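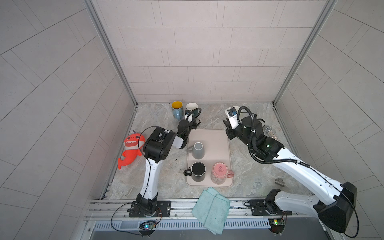

Mugs on a tray - better way to store them than one big pile?

Posted by Chinyere Obi in Kitchen & Storage

Ok so we redid the coffee corner in April. Marble look counter, light gray tile behind it, and I really like it, but the mugs are driving me nuts. Everyone in the house has a favorite and they all end up out on the counter. Used to be a mug tree but it tipped over and we lost two, so now I have a tray. Plain rectangle, rounded corners, low edges.

What I can't figure out:

Do mugs go on the tray right side up or upside down? My mother in law flips every single one and says otherwise dust. My husband flips them back. Also is it bad for the rims to sit on them, one of mine has painted butterflies on the side and I don't want it chipped.

Second thing, how many mugs before it's just clutter again. Counter is not deep. And do you leave the handles all facing one way or what.

We don't have cabinet space so please don't say cabinet. No hooks either, I'm not drilling new tile!!

Edit - forgot to say, these are mostly ceramic, all different sizes. Dishwasher is at the other end of the kitchen so they get carried over by hand, usually by a kid.

Siwan Edwards
Joined 9 years ago, 2,756 posts

Did this exact thing in my last place so here goes, typing fast, on break.

Right side up if they get used every day. Dust is not going to settle in a mug you drink from each morning. Upside down for the ones that sit for weeks. Mine are mixed, daily ones up at the front, the Christmas one and the giant soup one flipped at the back.

Rims - the rim is the thinnest bit and usually where chips start. If you do flip them put something soft under. I cut a piece of shelf liner to fit the tray, took ten minutes, it comes out and goes in the sink when it gets gross. Also let them dry all the way before you flip them or you get that stale smell trapped in there. Learned that one with a tray full of musty cups and company coming.
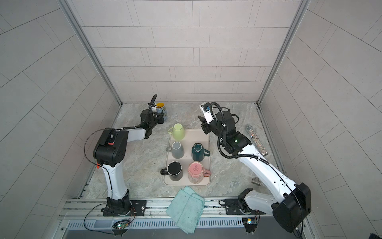 How many - I'd go with whatever fits in one layer with a finger of space between. When two are touching, take one out. Five is plenty on a normal tray imo, I tried to squeeze in 19 total across two trays plus a shelf once and it was a disaster, couldn't get one out without clinking three others. No stacking. Mugs stack ok in the store because they're all the same kind, yours aren't.

Handles: angle them out toward whoever is grabbing. Not straight sideways, they hook on each other. If you've got a leftie in the house turn theirs the other way.

Leave a gap between the tray and the back wall too so you can wipe the splash off the tile. I didnt and the grout behind mine went brown from coffee.

Alun James
New member

just buy fewer mugs lol

we have 4 people and 4 mugs. done

Gwion Penry
Regular

Mostly agree with Siwan but I'd worry more about the painted one. If the butterflies are painted over the glaze (run a fingernail across, if you feel a bump it's probably on top) then keep it out of the dishwasher and don't let it rub on the neighbors. Give it a corner spot.
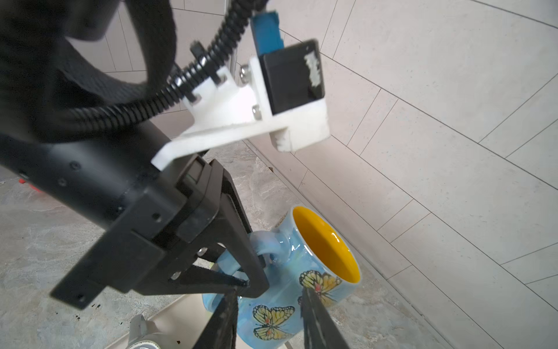
And teach the kid to carry it by the body plus the handle, two hands, one mug per trip. Handles do come off. We lost a nice one that way, kid was left standing there holding just the handle, floor covered in tea. Glued it back and now it holds pens.

For a bright glaze inside, yellow or white or whatever, tea stains show up quick. Baking soda paste, soft cloth, leave it on a few min then rinse. No scouring pads, they scratch the glaze and then it stains worse the next time.

Oh and felt dots under the tray corners. The cheap ones are fine. Stops it skating around on a slick counter when somebody yanks a mug off one end. Mine fell off after a few months so check them when you wipe down.

Chinyere Obi
Original poster

Thanks all. Fingernail test says bump, so hand wash from now on I guess. Went with daily ones up, spares flipped on liner. Mother in law visits at 10 tomorrow morning, will report back.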